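Maltis Price Sheets
README, last updated Sun 27 September

What this is

A set of plain spreadsheets for artists who take commissions and sell prints at small shows. I built them for my own table and kept getting asked for copies, so they now live in one folder. There are 12 files. Five of them are the ones you will open every week, and the rest are reference.

Maintained by Efthymia Makris.

What's in the folder

quote.csv works out a commission price from hours, materials and rush fee.
prints.csv tracks print runs, unit cost and what is left in the box.
shows.csv lists table fees, travel, hotel and sales for each event.
invoices.csv numbers your invoices and shows which are still open.
hours.csv is a time log. Fill it in the same day or it is useless.

The reference files cover paper sizes, shipping weights, a sample commission agreement and my old show records. The show records cover 78 entries from the Bestden and Plallidis weekends, with buyer names removed. Prices are in US dollars before sales tax.

Setup

Copy the whole folder before you change anything. Open settings.csv first and put in your hourly rate. It ships set to 45, which is my rate for ink work and probably wrong for you. Every other sheet reads from that one cell, so don't rename it.

If you use Le Goff for printing, their invoices list cost per sheet, and prints.csv wants cost per finished print. Divide before you enter it. I got this wrong for most of August and sold two designs below cost. 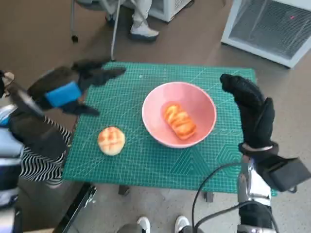

Rush fees are a flat percentage added after materials. If you want the fee on labor only, change the column marked rush_base from "all" to "labor". Both settings have been tested with the quote sheet but only "all" has been tested with invoices.

Known problems

Shared hotel rooms are not handled well. Enter your share only.
Refunds have to go in as negative sales, and the monthly total counts them as a sale when it works out your average.
Dates must be typed year first.
The shipping weights are for flat mailers. I don't have numbers for tubes yet.

License and changes

Use the sheets for your own business and change what you like. Please don't resell them. The sample agreement was not written by a lawyer, so have someone qualified read it before you ask a client to sign.

Send corrections with the file name and the row number. Next on the list is a sheet for consignment sales, with a column for the shop's cut.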